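Notebook, February – small press bench, zine and chapbook side

Reprint of the Bristov novel, second pass 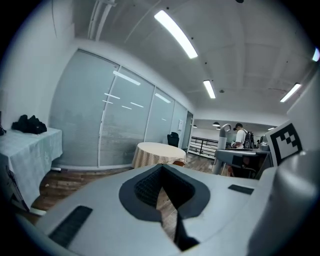
Where we left off

The plan was to have the whole text of Gavalas retyped and proofed by the end of the month, and I'm happy to say we're close. For anyone picking this notebook up cold: Gavalas is the short novel about four cousins who start a noise band in the back of their uncle's bakery, and it first went around as stapled photocopies, passed hand to hand at shows. Our copy is one of those. Danai Athanasiadis lent it to us from her own shelf, with the coffee rings and somebody's phone number on the inside cover, and I've been turning the pages as if they were made of pastry.

I finished chapter 15 this morning with my second cup of tea. It's the one where Tendus, the youngest cousin, gives up his place at the front of the church choir and then sits outside the door listening to the others sing. I had remembered it as an angry chapter and it's so much gentler than that! He still knows every word of the hymn. I got quite caught up and typed two pages without checking them against the original, so those want a proper read-through from somebody who isn't me.

Text problems so far

The photocopy drops the last line on a good many left-hand pages. Where the sentence can be finished from the later magazine excerpt, I've done that and put a pencil tick in the margin of the printout. Where it can't, I've left a gap and a question mark. Please don't fill the gaps by guessing, even when the missing word looks obvious. I did it once in chapter 6 with "mother" and the excerpt, when I found it, had "landlady."

Spelling of the band's name: it's Hikusance on the flyer that the cousins paste up in chapter 2, and Hikusanse twice after that. Leanne Furnival thinks the change is on purpose, because the uncle is the one writing it down by then and he never does get it right. I was all set to correct it and now I'm on her side. Both spellings stay. I'll put a line in the notes at the back.

Song lyrics are set in capitals in the original, which looks like shouting across a whole page. We tried them in italics on the test sheet and lost something. Leanne's suggestion was small caps with a wider left margin, and that's what is on the current proof. I like it very much for the short songs. For the long one in the wedding chapter I'm less sure – it reads like a menu.

Page count and paper

The current setting runs to 484 pages, far too thick for what was a skinny little thing in its first life. Most of that is my fault for leaving the draft file at the large type I use for proofing. With the type brought down and the chapter openings no longer forced onto a fresh right-hand page, it ought to come back to something a person can carry in a coat pocket. I'll run it again before I say a number to anyone.

First printing is 100 copies, plus 4 for us and Danai. She wants one on the plain gray stock with no jacket, and I said of course.

The introduction

Danai's draft came in and it's lovely. She writes about reading the book at her cousin's kitchen table and feeling, for the first time, that somebody had noticed people like her family: devout on Sunday, deafening by Monday night, and not especially troubled by it. It wanders a bit in the middle, where she gets into the bakery and whether it was modeled on a real one, but I'd be sorry to lose any of it. I've asked her only for the date of that first reading, and whether she minds us quoting her aunt.

Still to do

Read chapter 15 against the original, pages 2 and 3 of the typescript especially.
Ask Leanne for the cleaner scan of the flyer.
Try the wedding song in plain roman, no small caps.
New sleeve for Danai's copy before it goes home, the old one has split along the bottom.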